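Home | Features | Licensing | Rights Desk | Archive | Subscribe

Reading the License Before the Download

Small organizations now depend on stock imagery for nearly everything they publish, and the terms attached to those pictures deserve closer study than they usually receive.

The word "royalty-free" has been in circulation for decades, and it continues to mislead. Buyers frequently take it to mean that a picture costs nothing, or that it may be used in any manner once it has been paid for. Neither reading is correct. The phrase means that the buyer pays once and owes no further fee each time the picture is used within the limits of the license. Those limits are set out in the agreement, and they differ from one library to another.

Wukarov, a regional library that serves schools, clinics and trade publishers, revised its agreement in July. The earlier text ran to 8 pages and placed its restrictions on print quantity in an appendix. The revised text moves those restrictions to the opening section. Subscribers are now shown the permitted uses before payment is requested, and a copy of the terms is stored with every downloaded file.

The change followed an internal review of 1,187 support requests. A large share came from customers who had bought a standard license and later wished to place the same picture on goods for sale, such as mugs, calendars and printed shirts. Under most agreements, Wukarov's included, resale of that kind requires an extended license. The price difference can be considerable, and it is best known before a design is approved.

Subject matter has a bearing on the question as well. Pictures of recognizable people generally call for a signed model release if they are to be used in advertising. Private buildings and works of art may call for a property release. Technical subjects are often assumed to be free of such concerns, although logos, part markings and distinctive product designs can limit commercial use in the same way.

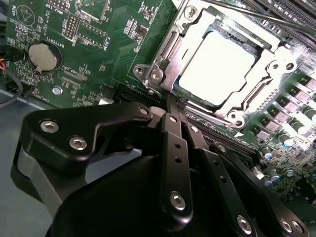

A processor seated in its socket on a green motherboard. Hardware subjects remain a staple of technology collections.

Hullent, which supplies illustrations and vector artwork, has taken a different course. It offers two licenses only, and its catalog marks each item with the one that applies. Editorial items may accompany news and educational text but may not promote a product or service. Commercial items may do both. The company has declined to introduce intermediate tiers, on the grounds that customers seldom read the distinctions between them.

Contributors have their own interest in plain terms. A designer who uploads a word cloud or a set of icons is commonly paid a percentage of each sale, and that percentage may fall sharply when the item is downloaded through a subscription. Nolex, a contributor portal, lists subscription earnings and single sales in separate columns of its monthly statement. Designers can therefore see which kind of customer is using their work, and may withdraw items from subscription plans with two months' notice.

Record keeping is the weakest point in many offices. A picture is bought for a brochure, copied to a shared folder, and used again years later by staff who have no knowledge of the original terms. The Tsao guide to image management, now in use at several public libraries, recommends that the receipt, the license and the file be kept together under a single name. It further recommends that the license held be the one in force on the day of purchase, as the version posted online may have changed.

Editors who commission outside designers should ask in whose name each license is held. Some agreements permit a designer to buy on behalf of a client; others require the client to hold the account. The answer belongs in the project contract.

Reader Comments

printshop_annie: We had the mug problem exactly. The extended license cost more than the mugs did.

R.L.: Does the Nolex notice period apply to items already sitting in a customer's saved collection? The portal help page is silent on this.

deskeditor: Please do a follow-up on fonts. The terms are worse.

Related Articles

Model Releases: A Short Guide for Schools
Vector or Bitmap? Choosing a Format for Print
What Contributors Earn From Subscriptions
Credit Lines and Where to Put Them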